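Stamping & Paper Crafts > Supplies and Techniques
Ink pad keeps over-inking my stamps

plomell_post
Thursday, April 23, 2020
I bought a blue pad for a batch of return labels and I can't get a clean impression out of it. Every stamp comes out with a blob in the corners and a thin line around the outside where the edge of the rubber picked up ink. The stamp itself is small, a short word inside a border. The pad is a Hanirum, the kind in a plastic case with a clear lid on a hinge. I have 195 labels to do and I've spoiled 14 so far. Is the pad bad or am I doing it wrong?

inkwell1227
Sounds like a new pad. They come very wet from the factory. Press a piece of plain copy paper flat on the pad, lift it straight up, throw it out, and do it again with a fresh piece. Two or three rounds is usually enough. Then stamp on scrap until the corners clear up.

Also, what are you working on? A hard table is fine for big rubber stamps, but the small cheap ones often have a slightly uneven face.

plomell_post
Kitchen table. Straight on the wood.

dudek_paper
I'd leave the pad alone. Blotting takes ink off the middle and leaves the edges soaked, and then you have a worse problem than you started with. The line around the outside is from pushing the stamp down into the pad. Tap it lightly four or five times and turn the stamp a little between taps. You want ink on the raised part only.

My setup is nothing special. I put a big white board over the table so I'm not worried about the wood, open the pad at the back, and lay the paper right in front of it. The stamp only has to travel a couple of inches that way. When I had the pad off to the side I was always dragging my sleeve through something.

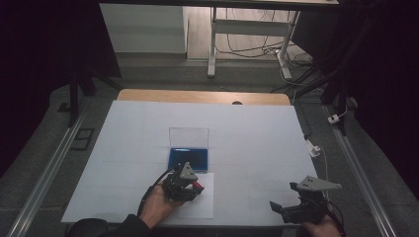 The other thing I'd say is to keep the lid all the way up while you work. If it's half open you'll knock it with your knuckles, and on the cheaper cases the hinge snaps. I've replaced two pads that still had plenty of ink in them only because the lid wouldn't close anymore and they dried out.

inkwell1227
Disagree on blotting. I've done it for years on felt pads and never had a dry middle. It may be different on foam. Do you know which kind the Hanirum is?

plomell_post
The box doesn't say. It feels spongy.

dudek_paper
Then it's foam. Foam gives under the stamp and the ink comes up around the sides — that's your line.

aklow_labels
Both of you are skipping the labels. If they're glossy, a regular water-based pad is going to pool on them whatever you do. It sits on top and smears when you stack them. I ruined most of a roll before I figured that out. Check the finish before you blame the pad.

plomell_post
They're matte. They soak it up pretty fast.

aklow_labels
OK, then ignore me. Tapping should fix it.

quiet_margin
I go the other way from everybody here and bring the pad to the stamp. Hold the stamp face up and dab the pad onto it. You can see where the ink is going. It only works if the pad sits a little above the rim of the case, so look at yours first.

dudek_paper
Works with a raised pad. If it's sunk below the rim you just hit plastic.

plomell_post
Mine is level with the rim, maybe a hair under. I tried the light tapping on scrap tonight and the outside line is gone. Corners are still a bit heavy. I put a magazine under the paper too and couldn't tell the difference.

inkwell1227
A magazine is too thick. Try three or four sheets of copy paper. And if the corners are still heavy after that, blot it once. Once won't hurt.

dudek_paper
Once is OK. I'd still stamp it down on scrap first and see.

plomell_post
Will do the rest of the labels this weekend. Does the blue wash out of a tablecloth?

aklow_labels
Cold water and dish soap right away. After it sets, no.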